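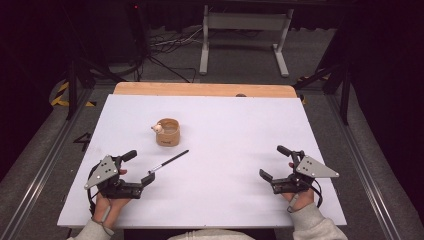
Home Pen cups Desk bits Questions Delivery Basket

Pen cups: the questions we get

Does the cup come with a pen?
No. One customer wrote to us three times about this. Pens are sold by people who know about pens.

How many pens will it hold?
More than work. Onni Manninen in our packing room keeps his so full that he can't get one out without bringing the rest along. We'd suggest throwing away the dead ones first, and then seeing whether you still need a second cup.

My pens make it fall over. What am I doing wrong?
Probably long pens, all leaning the same way. Spread them out a bit. Metal rulers are the worst offenders, and scissors go handles up, please.

Can I get the little figure on its own?
Yes, they're under Desk bits. The figure sits over the rim and lifts off. If yours won't stay put, turn it to face the other way and press gently. Glue is your own affair, but we don't take glued cups back.

Will it fit other cups?
It fits the Skov and the small Prastitz. It does not fit a mug, though Ute Rathjen has sent us a photo of hers on a mug, held there by what looks like chewing gum.

How do I clean the cup?
Wipe it with a barely damp cloth and let it dry on its side. Keep it out of the dishwasher. We have replaced 76 cups that went through a dishwasher and we are not replacing a 77th.

There's ink in the bottom.
There will be. Put the caps back on. A folded bit of kitchen paper in the base catches most of it, and you can change it whenever you remember, so every other March.

Can I use it for something else?
Toothbrushes, no, too wet. Paintbrushes are fine once dry. Venla Saarela grows a cactus in hers and we've asked her to stop telling us about it.

Do you do them with our office name on?
From 200 cups upwards. Write to Sosina Yilma with the wording, spelt the way you want it, as she will print exactly what you send.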